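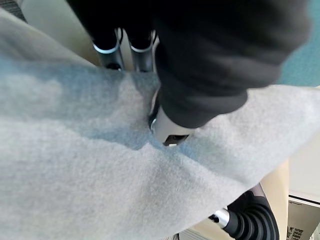 The Throw Blanket Is a Full-Time Job

I own a gray fleece blanket whose only duty is to lie on a sofa looking as if it had landed there. It takes more upkeep than my car. Every evening somebody sits on it, drags it, wears it to the refrigerator and drops it, and every morning I put it back in the position of a thing that was never touched.

This began with a catalog. We'd bought a sofa from a firm called Hadiver, and the woman on the phone asked what we'd be "dressing" it with. I said people, mostly. She sent the catalog anyway. It had 330 pages, and I could not find one sofa in it without a blanket slung over some corner. The cheapest of these was the Zastarora, in four grays. I bought it. I am as weak as the next man.

Pillows followed, as they do. A pillow used to be for your head. Now it's for the sofa, and your head is in the way. At our house they spend most of their lives on the floor, where they get put so that a person can sit down, and I've come to think of the carpet as their real home and the sofa as a place they visit when company comes.
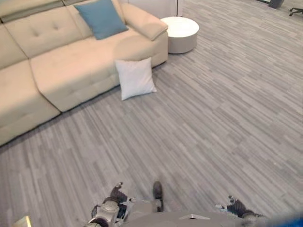 So how many pillows does a sofa need? One for each person who naps on it, and a spare if you have a dog.

I've tried that number out on friends and it goes over badly. A neighbor of ours has seven on a loveseat. I have stood in her living room with a plate of cake and nowhere to lower myself, and she said, "Oh, just move those," and I did, and it took two trips.

Then there's the folding. Fleece doesn't want to be folded. Cotton takes a crease and keeps it, but fleece puffs up again like bread dough, and the corners you lined up so nicely slide off each other while you look for the other two. The card that came with mine suggested thirds. I get thirds of a sort – two wide ones and a sliver. Kuusk, the department store where my wife buys towels, sells a basket meant to spare you all this: you stuff the blanket in and call it texture. I respect that more than I expected to.

My position, after a summer of study, is that a blanket left in a heap is a blanket in use, and ought to be left alone.

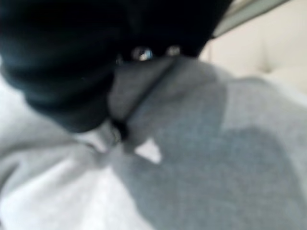 Baleck wrote in to disagree: a heap is fine until you have guests, and then you'll be folding with one hand and opening the door with the other, so you might as well do it at night while the TV's on. Roll it, he added, if thirds are beyond you.

I tried rolling. It looked like something you'd strap to a mule, and by the weather report it had come undone.

4 September 2018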